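Yard Attendant, Remote (4 openings)
Troltier Grounds & Patio Services
Posted in March. Open until filled.

We look after other people's backyards. Patios, lawns, grills, the furniture that somebody drags into the flower bed every Sunday and leaves there. For most of our history we did this with a truck, gloves and a bad back. Now we also do it with two-armed machines, and we need people to run them.

If you came here because the words "remote" and "yard work" looked like a typo, welcome. It's a real job. You sit in our office on the second floor of the Aaltonen building, you wear a headset, and you pick up after parties you weren't invited to.

What changed

Last year our crews answered 1,068 cleanup calls. The software we bought, Terneo, was going to take care of most of those without anyone touching it. It takes care of a fair number. The remaining 729 needed a person at some point, usually the point where a thing was lying somewhere a sensible thing wouldn't lie. So we stopped calling it the automatic system and started calling it the system, and we made a job out of the gap.

Our crew members were asked whether they wanted to move indoors. Some did and some told us where to put the headset. Both groups still work here. The outdoor crew now does hedges, repairs and the customers who like to chat, and the indoor crew does the bending over, minus the bending. The knees have improved. The complaints have moved up to the eyes and neck, and we bought better chairs.

What you'll do

Take over from Terneo when it stops and asks for help. It asks politely and at length.
Pick up bottles, balls, toys and dishes, and put them where the work order says.
Keep the arms out of the planting. Customers forgive a forgotten bottle much sooner than a broken leaf.
Write a short note after each call. "Fine" is not a note. We have 58 of them on file from one shift, and we'd like to stop there.
Train in Clustus, our practice yard, for your first four weeks. It's a computer-rendered backyard with lawn, patio and nicer weather than ours.
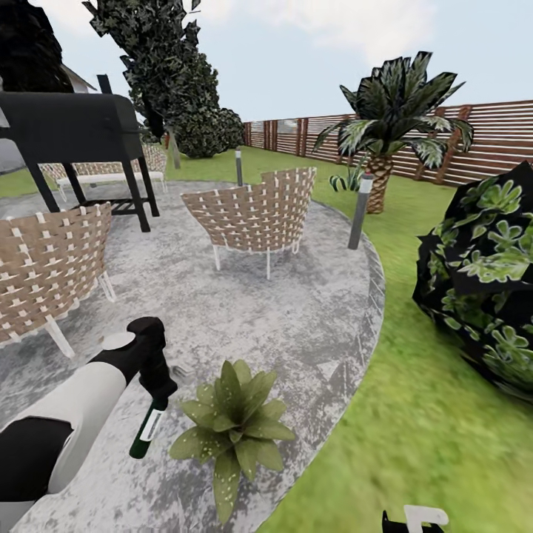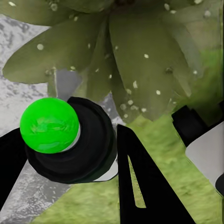 Practice yard, Clustus.

You'll spend your paid training hours in that yard before you go near a customer's. Nothing in it can be broken in a way that gets billed, and we encourage you to find this out early - most people are too careful for the first two days and much too brave on the third. A trainer sits next to you the whole time. The trainer used to drive the truck and has opinions about where you park the arms.

What we need from you

Steady hands and some patience. Gaming experience is welcome, and so is experience with a crane, a sewing machine or a toddler.
Able to work shifts starting at 6 a.m., which is when people's yards look their worst.
Comfortable wearing a headset for up to 40 minutes at a stretch, then taking the break. The break is not optional. We had to write that down after the first month.
No degree. No robotics background. If you have one, please don't fix anything without asking.

What you get

Hourly pay at the same rate as our outdoor crew, by agreement with them. Health plan after the first month. One outdoor shift every two weeks if you want it, and we'd like you to want it, as people who have carried a patio chair tend to move one better.

We're often asked if this job will be automated too. We don't know. What we can put in writing is that your notes won't be used to set anyone's pace, and that you'll hear about changes to Terneo before it's switched over.

To apply, come by the front desk or send a few lines on the worst mess you ever cleaned up and how you went about it. A resume is fine as well. Tell us which shifts you can't do. Interviews take an hour, half of it in the headset, so eat something light.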